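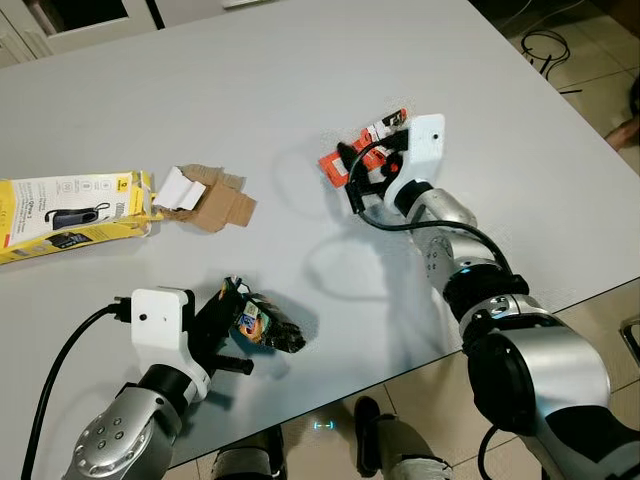
Da-eun Wi
Senior Lecturer in Packaging and Household Waste, Nemurberg College of Applied Design

Chapter 5
What Is Left on the Table

A package has a short and rather vain career. It is designed, argued over, printed in more colours than the product strictly needed, shipped, stacked, admired for a second or two under fluorescent lights and then torn. Everything up to the tear has a department devoted to it. Everything after the tear has you, standing at a table, holding a wrapper and looking for the bin.

The first four chapters dealt with the package as its makers like to think of it: full, square at the corners and facing the customer. We now turn to the package as the household knows it. Students often find this the least glamorous part of the course, and they are right. It is also the part they can practise at home, usually within a metre or two of where they are reading.

We begin with a distinction that will matter for the rest of the book. An emptied package is one whose contents are gone. A cleared package is one that has left the surface on which it was emptied. The interval between the two states is called the dwell, a term I owe to Vivek Tripathi, who was my flatmate before he was my colleague and supplied a good deal of early data. In his case the dwell of a chip bag could be measured in weekends.

Dwell varies with material, but it varies far more with shape. A carton dwells because it still looks useful. It has a lid, it has walls, and somebody in the house is sure to believe that a good box will be wanted one day. A wrapper dwells for the opposite reason: it is so slight that picking it up hardly seems worth a trip. Put three wrappers together and the trip seems worthwhile, but by then they have been joined by a receipt and a mug, and the job has become Saturday's. 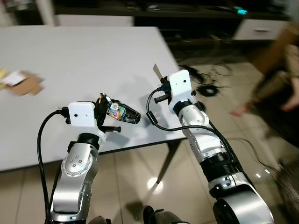

Film wrappers deserve the first full section because they cause the most trouble for their weight. The typical snack wrapper is a laminate, thin layers bonded together so that each can make up for the failings of the others, and it is printed as though it were competing with a fireworks display. Once opened it loses all interest in being flat. A wrapper in dark green, black and blue, with patches of orange and red, will still be advertising itself after it has been crumpled and twisted down to a torn end. Colour is no guide to material, and neither is shine. Read the label, if you can find which fold it has gone into, and then check what your local council will accept, which may be something else entirely.

Small paper pieces are the next difficulty. Tear strips, backing cards and folded leaflets are made of perfectly respectable fibre, and they go missing constantly. They slide under things. They are swept up inside a wrapper and travel to landfill in its company. The remedy is dull: pick out the paper first, put it inside something larger made of paper, and only then deal with the film.

Cartons with trays come last in this chapter, though they take up the most room. The tray is the brown, cut and slotted piece that held the product still, and once flattened it gives no hint of how it ever did so. Do not try to refold it. Deok-su Yoo has set this as a studio task at Nemurberg for years, and the marks are never good.

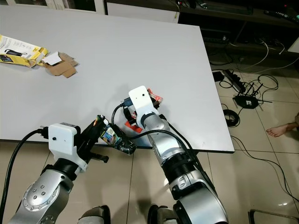

Readers who skipped ahead to the section on sorting orders will find two of them described, and the profession divided. The Hebden order works by material: all the paper, then all the film, then whatever remains and has to be discussed. The Poto order works by reach, so that you clear what is nearest, whatever it may be, and sort at the bin. Hebden's followers are tidier. Poto's followers have usually finished and gone to lunch.

Joon-young Son compared the two in a shared kitchen one August and logged 3000 items before the other tenants asked him to stop. His notes appear at the end of the chapter, with the remarks of the tenants left in.

Before reading on, clear the table you are working at. Keep one wrapper and one carton. You will need both for Exercise 5.1, along with scissors and a patient housemate.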